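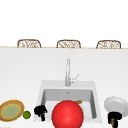

Sonach kitchen-sink set, fault notes and data card

Status: usable with care. Read the section on labels before you train anything on this.
Last edited: 06/05/2023

What it is

Sonach is a set of simulated kitchen episodes with a two-gripper robot at a sink. The countertop, the sink and the row of chairs stay put. The things on the counter are the usual clutter: plates, a lime, bread, a ball that is far too big for the basin. The episodes were generated with Irkau, our scene builder, and scored with Oral, the checker that decides whether an episode counts as a success.

This card exists mainly because of what Oral got wrong. The set was first passed around in July with a one-line note saying the labels were "verified." They were verified by the same script that wrote them. I would not call that verification, and I'd ask anyone who quoted the early success numbers to stop.

The fault

Of 80 episodes in the held-back split, 31 were marked as successes when they should not have been. The task in that split is simple: take the named item and leave it in the sink, with both grippers clear at the end. Oral tested whether the center of the item was inside a box drawn around the sink. The box had no floor and no ceiling. An item held over the basin passed. An item balanced on the rim, or on top of something else, could pass too, depending on which way it leaned.

The gripper check was worse. It read the commanded position of each gripper and ignored where the gripper really was. If the arm was told to go home and got stuck against the ball on the way, the log says "clear" and the episode gets its green tick.

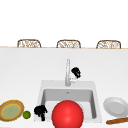
The ball makes all of this harder to catch by eye. It hides a good part of the basin from the head view, and anything dropped behind or under it may simply not be seen. Reviewers working from the head view alone were guessing more often than they admitted, me included. If you need to know where an item ended up, use the object poses in the state file. Do not use the picture.

What has been claimed about the cause

Three explanations went around. I list them because each one still turns up in old notes.

1. "Contact settings were too soft." There is some truth in it. Soft contact lets the grippers sink into objects a little, and a few episodes do show that. It does not explain a checker that passes items in midair.

2. "The camera was too low." Moving it would help reviewers. The checker never looked at the camera.

3. "The policy learned to cheat." Maybe, but I have seen no evidence for it. The demonstrations were scored by the same bad rule, so there was nothing to cheat. People like this story because it makes the model sound clever.

The plain answer is a badly drawn box and a check on the wrong variable.

What has changed

Oral now uses a closed box that ends at the rim, wants the item at rest inside it, and reads measured gripper positions. The old labels are kept in a column called success_old so that earlier results can be reproduced. The new ones are in success. Please don't average them. Someone did.

Irkau has not been changed. It still places the ball without asking whether the sink can take it, and I'm told this is "useful variety." I have my doubts – an object that blocks the work area and most of the view tests several things at once, and you can't tell afterward which one failed.

Known problems that remain

- The at-rest test is generous. An item rolling very slowly can pass.
- Contact between the two grippers is not logged. A collision shows up only as a jump in the joint readings, and you have to go looking for it.
- There is no stop condition for excess force. In simulation an arm can push on the counter for a whole episode with no consequence.
- Textures are soft and the chair weave shimmers between time steps. Don't use the set to judge perception.

Use on real hardware

Don't, yet. The Lonus arm takes the same commands and will run a policy trained here, and I understand the temptation. But every episode in the set comes from a world where pressing too hard costs nothing, and the force limit on Lonus has not been tested against this kind of motion. Until it has, keep the speed cap on and a hand on the stop button.

Reporting errors

Open an issue with the episode number, the label you expected and the state file. Reports with only a screenshot will be sent back.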